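# Kadis Two-Arm Bench Demo

The Kadis is a two-armed upper body with multi-fingered hands, meant for light sorting and placing at a table. You can read the spec sheet, or you can come to Umali and watch it handle groceries, which most people prefer.

Demonstrations run every hour through April in the ground floor room. Erlinda Galang drives the session and takes requests, within reason. Edgardo Cabanatuan once asked for an egg. Bring your own egg.

The standard program uses soft packs, because rigid boxes flatter everybody. A pack of tissues gives when you squeeze it, and a hand that squeezes too hard leaves you with a different product. The task is to place the pack on a ring marked on the tabletop, a job your four-year-old would consider beneath them.
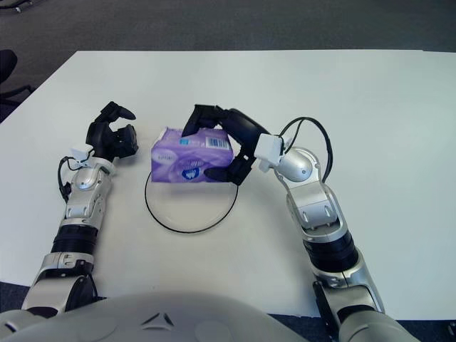
*Right hand on the tissue pack, left hand open, target ring on the table.*

Visitors tend to ask about speed. It is unhurried. Vicente Ledesma, who wrote the placing routine, suggests you time yourself doing the same job 1000 times and then call him – he has yet to get a call.

**What you get with a visit**

- A 40-minute session, two visitors per bench
- Up to 7 of your own items tried on the table
- A written report on which ones went well, and which ones we'd like to forget
- Coffee, made by a person

**Ordering**

The bench package is listed as Civaren 644 and covers the torso, both arms, both hands and setup at your site. Table not included. Any flat one will do.

To book a slot, write to Sulastri Lubis at the Umali front desk and list what you plan to bring. Liquids by arrangement only.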